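4.2 Do puncture-resistant tires cut flats for commuters?

The claim that a reinforced tire saves the daily rider a good deal of trouble is repeated so often that few papers stop to test it. The Lundau trial is the source most often cited. It followed 55 commuters over three winter months and reported far fewer flats among riders on the Clirelach tire than among riders on whatever their bikes came with. We have read the trial report several times and remain unconvinced.

Our first concern is the comparison group. Riders who kept their old tires kept old tires, some of them worn close to the casing. A new tire of any make has more rubber between the tube and the road than a worn one. The report gives no tread depth at the start of the trial and no date of purchase for the tires in the control group. Without these, the effect of the reinforced layer cannot be told apart from the effect of fresh rubber.

The second concern is how flats were counted. Riders filled in a weekly diary, and a flat was whatever the rider called a flat. Slow leaks at the valve, pinch flats from low pressure and a tube that was simply old all went into the same column. A belt under the tread can do nothing for the first of these and very little for the second. 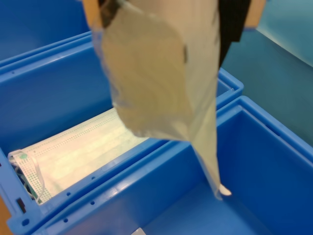 Kamlesh Dwivedi objected, on reading a draft, that this asks too much of a diary: "A rider who is late for work doesn't care whether it was glass or the valve. If the new tires meant fewer mornings at the side of the road, that's the result, and you should report it as one." We accept that the rider's view of the matter counts. We do not accept that it settles the question of cause, and the trial report makes a claim about cause in its title.

A third concern is pressure. Riders who were given new tires also had them fitted and pumped up by a shop. The control riders had no shop visit. Low pressure is a common reason for flats on city bikes, and one visit with a floor pump may account for much of the early gap between the groups. It would explain why the gap is widest in the first few weeks and narrows after that - a pattern the report shows in its own chart and does not discuss.

The larger Gellavstead data set, with 1,328 repair slips from bike shops, looks at first like a way out. The slips do name a cause for each flat. They do not say how far the bike had been ridden, and people who fix their own flats never appear in them. Those are likely to be the keener riders, who may also be the ones who buy better tires. We use the slips below only to compare causes within a tire type and draw no rates from them.

Figure 3. Robot arm marked FRANKA EMIKA, with its gripper above a flat work surface. 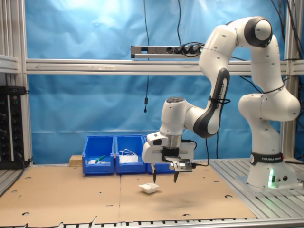
Rekha Bhatia
Corresponding author, study design and analysis

Sorted this way, the slips offer the tire makers modest support. Glass and wire make up a smaller share of flats on reinforced tires, and pinch flats a larger one. Such a shift is what we would expect if the belt does some good. It is also what we would expect if riders on these tires trust them too much and check the pressure less often, and the slips cannot tell us which. Added weight and a harsher ride are left out of both sources, although riders raise them often enough.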